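Threads > Materials > Stone and Lookalikes

Last updated August 22, 2021

A thread on cutting and finishing boards with a marble pattern, for people who do their own counters and shelves. Most of my replies this month ask the same things, so I'm putting the answers in one place.

First, find out what you have. "Marble" on a label can mean solid stone, a resin and stone mix, a porcelain slab, or a printed layer over a core. Each one needs a different blade. Look at a cut edge. If the veins stop at the surface, the pattern is printed.

No cut edge to look at? Check the underside. Stone is usually saw-marked or has mesh glued to it. Porcelain often has a molded grid or a stamp. A board with a printed face normally has a plain backing sheet.

The acid test people keep recommending: a drop of vinegar on real marble will etch it. Yes, it works. It also leaves a dull spot, so do it on the back or on an offcut, never on the face.

Storage. Keep boards flat on full support, or on edge in a rack. Leaning a long one against a wall for a winter puts a bow in it. I left a length of Elora in the shed one December and it never came back to flat.

Flat storage also means flat bearers. Mine are all cut from the same stick and spaced evenly. One odd spacer under the middle of a stack is enough to rock every board above it.

Before marking out, let the board sit in the room where it will be installed. Printed boards over a wood-based core move with humidity. Stone and porcelain don't need this, but they do need time to dry if they were stored outside. 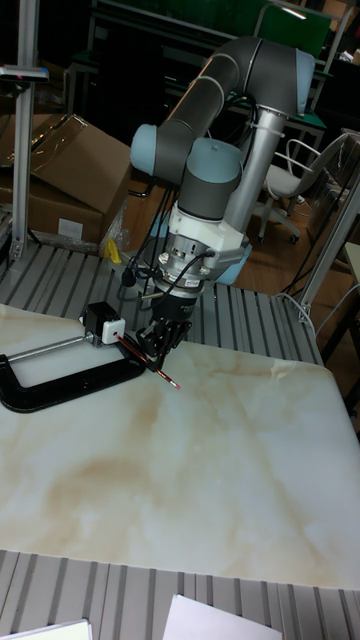

Marble-patterned board laid flat across the bench.

Marking. Pencil disappears in gray veining. Use low-tack masking tape over the cut line and draw on the tape. Pull it back low and slow after the cut. On printed faces, test the tape on a scrap first.

Cut direction for printed boards: face up with a handsaw or table saw, face down with a circular saw or a jigsaw. The tooth should enter through the good face. Chipping happens where it exits.

Blade for printed boards: 60 teeth on a 10 inch saw, sharp, raised just above the work. I use the Tondo blade. The Usstead one cuts as well but loads up with glue sooner.

Porcelain and stone: continuous rim diamond blade, wet. Do not dry cut indoors. The dust contains silica in most of these products and a shop vacuum with a paper filter will not hold it.

Pattern matching. Lay the pieces side by side before you cut anything and look at them from the doorway. Printed patterns repeat. On the Ellery boards the same vein comes around on every second piece, so flip one end for end.

Sealing. Real marble needs a penetrating sealer and periodic recoating. Printed boards need their raw edges sealed, especially around a sink cutout. Two coats, sanded lightly between.

Someone asked about code 1521 on the back of the Ellery boards. It's a batch number. Buy all your pieces from one batch, because the whites differ between batches and it shows at the joint.

Edge banding gets its own thread, once I have finished the shelf I'm testing it on.

Contact | Copyright | Back to top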